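Coffee Station Tricks I Picked Up Writing Robot Software

I write planning code for a two-armed setup that makes capsule coffee, and it has completely ruined the way I look at my own kitchen counter. In a good way, mostly! When you have to spell out every single move for a machine, you notice how many silly extra moves you make yourself before you're awake. So these are my tips, half for people who tinker with arms at home and half for anybody who just wants a calmer morning.

Write the steps on paper first. Mine started as "make coffee" and ended up as 22 steps, and that was before cleanup. Lever up, capsule in, lever down, glass under the spout, and so on. Lyle Ruiz-Ortega, who shares the code with me, made me do it in pencil, and I grumbled the whole time, but I found four places where I'd assumed something was already done. Do the same for your own routine. If you walk to the fridge twice, that's a step you can kill.

Give everything a home and mark it. Our planner (we call it Todener, long story) keeps a little list of where each thing is supposed to start. If the tray gets shoved over by the width of a thumb, a plan that worked all afternoon can go sour. A strip of masking tape under each item while you're working out the layout saves a lot of swearing. Peel it off once you're happy with the spots.

Clear things are a pain. Depth cameras often look right through a drinking glass and report the table behind it. I spent most of June fighting this. Two things helped: a colored tray as a landmark the software can find easily, and a rule that the glass always gets set down at a known offset from that landmark. For people, a colored tray is just nice to have anyway, and it catches drips.

Wipe the table before you calibrate, and check your lights while you're at it. A glossy tabletop throws reflections that move when you move, and crumbs can turn into phantom objects. I have a filter that throws out any blob smaller than 30 pixels, and I still wipe first — it's faster than arguing with the filter.

Check the lever before anything else. Ours is a real state in the code, with a name, and the planner won't even look at a capsule until it has confirmed the lever is up. I'd been guessing from the last command sent, and that's a bad habit (a command sent is not a lever moved). Look at the thing, then decide.

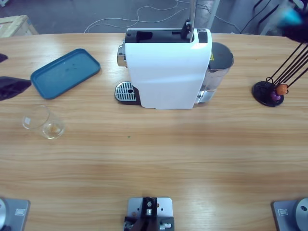 Hanging capsule holders deserve their own paragraph. They're lovely on a counter, but a capsule on a wire can swing when you bump the stand, so I have the arm pull back slowly and wait a beat before it looks again. I also stopped planning the pickup from straight above and let it come in from the side a little. Rafferty Ferreira suggested that one after watching me lose a whole evening to it.

Keep a dumb retry limit. Mine is 3. After that the program stops, parks both arms and plays a rude noise. Before I had the limit, I came back from lunch to a log with 149 attempts at the same grasp, every one of them failed in exactly the same way.

Save your logs with the name of the drink, too. "Run 7" means nothing to me a week later, but "short one, glass too far left" I can work with.

Next I want to get the water tank check working, so it quits before it tries to brew on empty. If you've got a trick for reading a water level through clear plastic, please send it my way!

Recent tips
Labeling power cords so you never unplug the wrong one
Akis or Ayala: which task editor I ended up keeping
Getting coffee rings off a wood table
My Volarton settings for slow, careful moves
Five uses for an old baking tray in the workshop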